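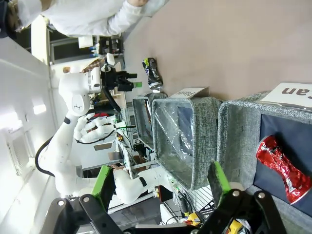 Las cajas de tela, la pinza de las almohadillas verdes y una lata esperando turno. Taller compartido, lunes por la tarde.

**1/** Seguimos con el clasificador de residuos. Mi postura no ha cambiado desde octubre: meter una lata aplastada en la caja «Can» lo hace mi vecina con los ojos cerrados y sin fuente de alimentación.

**2/** Lo de las almohadillas verdes sí me parece bien resuelto. Con los dedos negros pelados, el aluminio arrugado se nos escapaba casi siempre. Las pegamos con adhesivo de contacto – la cinta de doble cara duró una mañana.

**3/** El plástico es otra historia. Una bolsa transparente y arrugada brilla por donde le da la gana, y con la ventana al lado cada hora del día es un problema nuevo. En el grupo dicen que «con más datos se arregla». Llevamos unas 4000 capturas. Sigo esperando.

**4/** Del vídeo de Plelline, el de las 100 piezas seguidas sin fallo: ¿alguien ha visto una sola lata sucia? Yo tampoco.

**5/** Nuestra mejor racha son 14. Luego soltó una en el borde de la mesa y se quedó tan ancho.

**6/** Me preguntan por la mano de varios dedos. Es bonita. Para esto sobra. Dos dedos y a correr, y los 200 euros para cables, que falta nos hacen.

**7/** El proyecto se llama Murine, por cierto. El nombre lo votamos antes de tener un solo motor, y eso ya dice bastante de cómo nos organizamos.

**8/** Mañana toca recalibrar otra vez. Si alguien ha conseguido agarrar bolsas finas con pinza paralela, sin ventosa, que me escriba. Con vídeo sin cortes, por favor.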